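Module 4, Storage and Care of Cleaning Kit
Notes by Jinlong Hou, Plomolby Housekeeping Course, January 2023

## 4.1 Why mixed storage causes trouble

Small kit is usually kept together in one deep container. This saves shelf space, but items that differ in shape and stiffness settle against each other. Bristles bend under load, cloths hold moisture against whatever they touch, and residue passes from one tool to the next.

Terms used below:

- **Stiff tools** — brushes and scrapers
- **Soft goods** — cloths and sponges
- **Dispensers** — squeeze bottles and sprays

## 4.2 Contact between items

A yellow scrubbing tool lying on the head of a black brush is a typical case of stacking. The bunched green cloth next to the brush is a second contact point. The squeeze bottle is on its side, with the small sponge close to its nozzle; a dispenser should be stored upright with the cap closed.

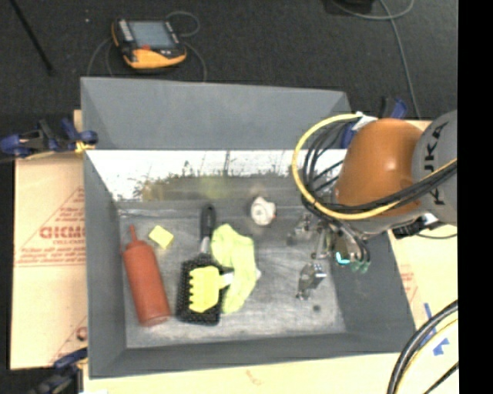 ## 4.3 Sorting procedure

1. Take out soft goods first. Rinse, wring and hang them.
2. Stand dispensers in a separate tray and wipe the nozzles.
3. Hang brushes by the handle hole where there is one. Otherwise lay them bristles up.
4. Wipe the floor of the bin and leave it open to dry.
5. Return stiff tools only — one layer, nothing on top of a brush head.

Reading: Kalinowski, course reader, section 17. Bring your completed sorting sheet to the Divura practical.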